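Lehtinen diver left in a pocket, 100 m my foot

skadley_dave
My Lehtinen diver is rated to 100 meters, and it came out of a wash on Wednesday with fog under the crystal. Is it toast?

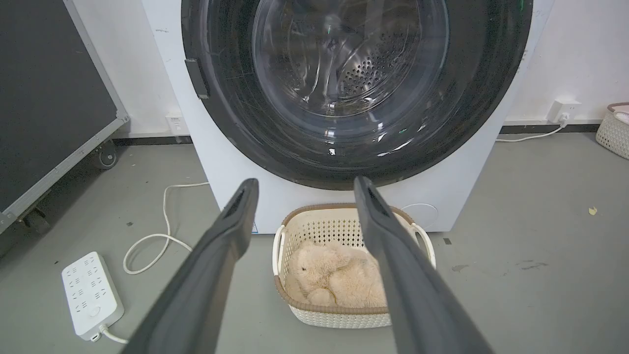

Reply from tickertape9
Pull the crown out and get it to a watchmaker today. Pentti Kokkonen at Grastum did mine for $54.

Reply from Stilledmont_Fan
Disagree on the crown - leave it screwed down, you'll only let lint in. Mine ran fine after a 32 minute cycle. 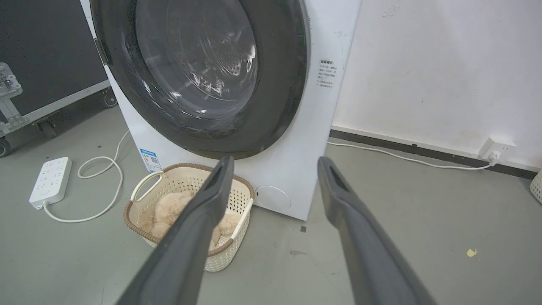
And skip the bag of rice, it does nothing for a movement. New gaskets, pressure test, done.

skadley_dave
Ok, calling Grastum in the morning.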